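Thursdays are backpack days, a thread – or, what I've been doing with my evenings since August

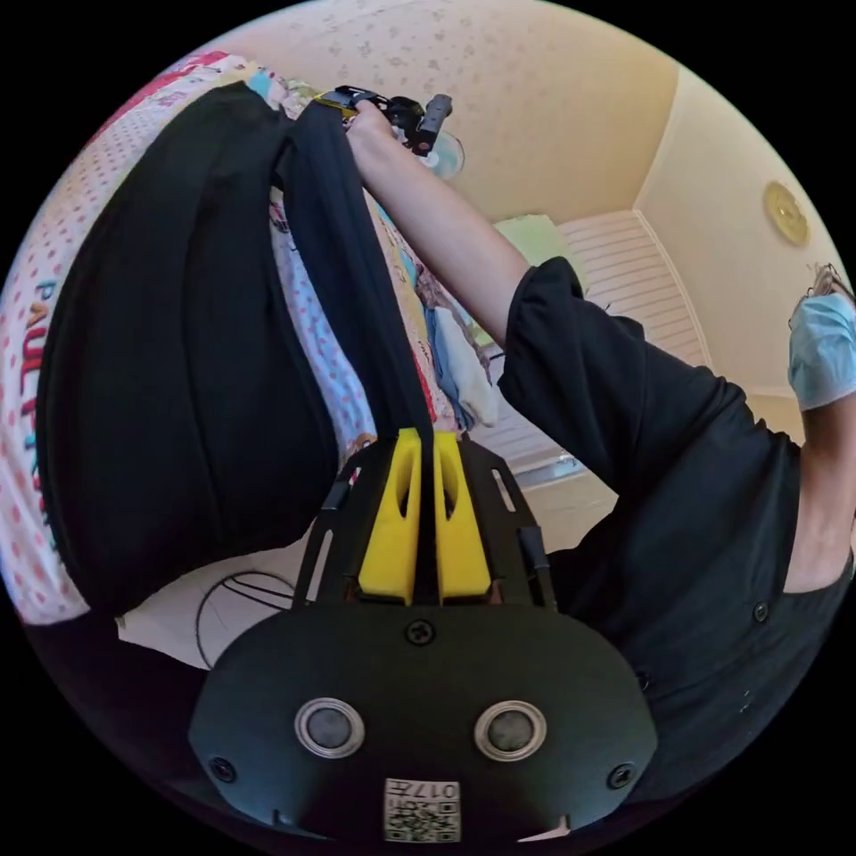 Pieter Meijer

Several of you asked what I meant when I said I was "collecting examples" for work, so I've made a cup of tea and I'm going to try to explain it properly. It may take a few posts. Bear with me!

We're a small group at Trekura and we want a robot to learn the fiddly jobs that go with packing a bag. Folding, tucking, doing up straps, all the bits you and I do while thinking about something else entirely.

The way we teach it is by doing the job ourselves, over and over, with a gripper held in the hand. It has two yellow fingers and its own camera, so every go is recorded from the tool's point of view. No robot has to be in the room, which means we can work in ordinary bedrooms with ordinary bedspreads (and I've met some splendid bedspreads).

Straps are this month's subject. In the one at the top the fingers have hold of the black strap and a hand is on the clip further up, and that pairing is what I find so interesting. One side keeps the strap steady, the other sees to the clip. Try it on your own rucksack and notice how much you do without looking.

Straps are also horrible, I should say. A mug stays the shape of a mug. A strap twists, folds over on itself, slides off behind the bag, and comes out different every time you put it down. For a learning system that's a great deal to take in, so it needs a great many goes to learn from.

Our target for the bag jobs is 3,000 examples. My own best evening so far was 74, and my thumb let me know all the next morning. Most evenings I settle for 50 and go home happy.

I'm often asked whether we throw the clumsy ones away. Some, yes, if the strap was never in view. But if I fumble and then put it right I like to keep it, as a robot is going to fumble too and I'd like it to have seen what a person does next. We've had long and quite cheerful arguments over this in the Suststead office.

Next it's jackets, with zips, heaven help us. If you've got an awkward old coat you're about to give away, do send me a message first – I'm collecting those as well.

Comments

akande_r: Lovely thread. Do you swap hands or always hold the gripper in the same one?

Pieter Meijer: Both, we swap halfway through the evening. My left is dreadful but improving!

mornholm_jo: That clock is the same as my nan's.

teabreak31: Please do duvet covers next, I'd pay good money.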